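The arm that has to find the circle

An interview with Mamta Rastogi on keeping one small cell in good order

When I come to the door at Wesau, Mamta Rastogi is on her knees and looks along the edge of a table. She asks me to wait one minute. Then she stands up, writes a word in a paper notebook and gives me her hand.

Rastogi looks after a single cell: one arm, one gripper, one table. The task is simple to explain. The arm takes a red cube and puts it into a circle drawn on a whiteboard. She came to it from Lanz, where she repaired packing lines for many years, and she says the change was bigger than she expected.

"On a packing line the machine does the same movement the whole day, and if it is wrong you hear it," she tells me. "With this one you hear nothing. It is a little bit wrong for a week, and then on Saturday it is very wrong."
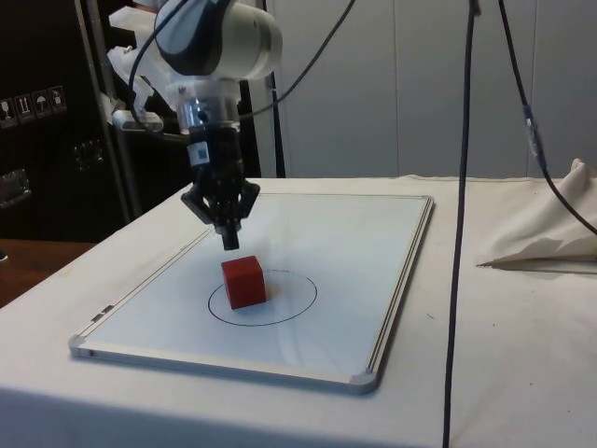 Her morning begins with the board. It lies on a white cloth, and a cloth can move. If somebody leans on the table, the board turns by a few millimetres, and the positions she taught the arm are no longer good. So she checks it before she switches on anything.

"I tried to glue it once. Then we needed to change the angle and I was scraping glue for two hours. Now I check it by eye and with a ruler, and I am happier."

The circle she draws by hand, with an ordinary marker. I ask whether a printed one would be more exact. She thinks about this for some time.

"More exact, yes. But a printed one reflects the light in a different way, and I would need to make all the settings again. The marker line I can wipe and draw new in one minute. I keep the old pens in the drawer because a fresh pen makes a line that is too thick."

After the board come the cables. This is the part of the work that she speaks about with the most feeling. A cable on an arm must have enough length for the furthest position, but no more, or it will catch on something. When she took over the cell, she moved the arm slowly by hand through every position and watched only the cable, nothing else. She found two places where it pulled. "The person before me had put the loop very nicely, for a photograph maybe. For the wrist it was too short." 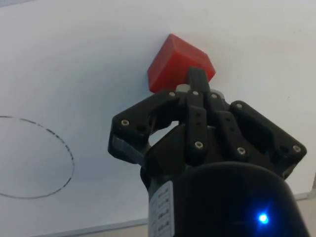 The gripper she opens every 500 hours. The screws are small and she puts them on a magnetic tray in the same order in which they come out. She cleans the joints with a dry brush and looks for black dust, which tells her that two parts are rubbing. Oil she does not use there at all. At Gumholm, where a sister cell is running, a colleague oiled the joints with good intention, and the fingers collected so much dirt that the whole gripper had to be exchanged.

"He telephoned me and said, it closes but it does not hold. I asked him what he had put on it. There was a long silence."

Play in the fingers is the most common fault, she says, and the most difficult to see. The gripper still closes, the cube still goes up, but it hangs slightly crooked, and so it is also put down crooked. Her test is to take the fingertip between two fingers of her own hand, with the power off, and to move it from side to side. If she feels a click, she tightens the screws from the inside to the outside and tries again.

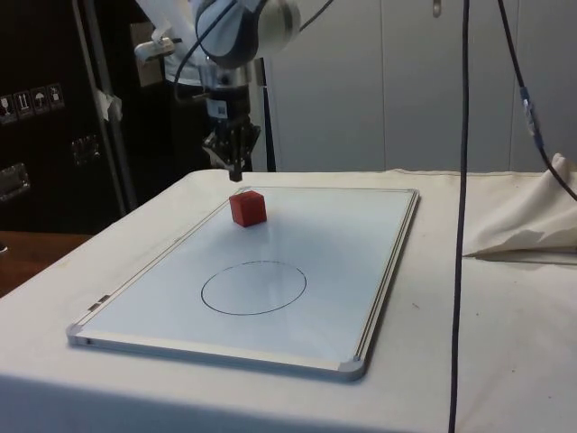 We speak also about the zero position. Twice a month she drives the arm to a known point over the board and compares the numbers on the screen with the numbers in her notebook. If the difference is small, she only writes it down. If it grows from one check to the next, she looks at the mounting first and at the software last.

"Young colleagues begin with the software, because it is warm and you can sit," she says, and laughs. "But a loose bolt you cannot correct with a program. You can only hide it."

The notebook has 34 pages filled now. She shows me one entry where she had changed the closing speed and the height in the same afternoon. The next day the cube was dropped again and again, and she could not say which change was guilty. From then on she makes one change, runs it 20 times, and only after this touches the next setting.

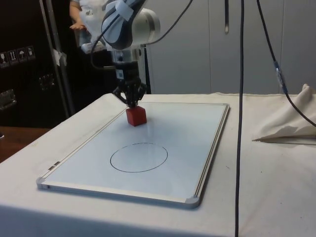
Reading time: 4 minutes

The last centimetre is what she adjusts most often. If the arm goes down too far, it presses the cube on the board and the wrist complains. If it stops too high, the cube falls and can roll out of the circle. She sets the height with a strip of paper: it must still slide under the cube, but with a little resistance.

Before I leave I ask what she would like to have, if the money was there. I expect a new arm. She wants a heavier table — the one from the workshop in Vivville, she says, which needs four people to carry it — and a second gripper on the shelf, so that she can clean one while the other is working. The request is already written. She has put the table first.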